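Jadavon (podcast)

From the fan wiki, last edited 15 June 2023

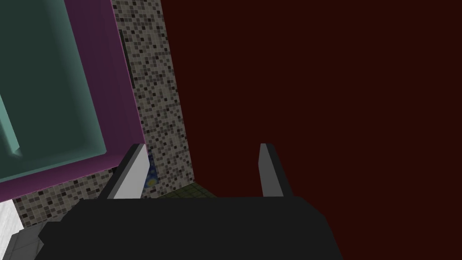
Computer-rendered kitchen with a gripper, fingers open.

Jadavon is a weekly podcast about old science fiction TV, hosted by Angharad Kemeys and Edin Babić. Runs to 166 episodes so far, plus specials. Named after the ice moon in the radio serial Priltia, which both hosts heard as kids and neither has managed to find on tape.

Format
One TV episode per show, watched beforehand. News first, then the recap, then listener mail. Early shows had a quiz, dropped after episode 31. Length varies a lot. The longest is the Cuautle finale, split in two for download.

History
Started as a segment on Guvitcombe, a hospital radio show Kemeys ran with Tia Bainbridge. Bainbridge left before the first proper episode but comes back for Christmas specials and did the theme tune (keyboard, one take). Babić joined after writing in to complain about a plot summary.

The show took a break in May after episode 118 when the web host closed. Most of the back catalog was restored from listener copies. Still missing: two specials and the second half of the Helmut Reuter interview, in which he talks about building models for Cuautle. If you have it please leave a note on the talk page.

Regular segments
Mail Sack. Letters and voice messages, usualy read by Babić.
Wrong Planet. Continuity errors sent in by listeners.
Jovita's Shelf. Jovita Gallegos reviews a tie-in novel. Not in every episode.

Reception
Small but loyal audience. The forum had 642 members at last check. The Cuautle run is generally the fan favorite, the Priltia specials less so, mostly becuase of the sound quality.

See also
Guvitcombe (radio show)
Cuautle episode list
Priltia, lost recordings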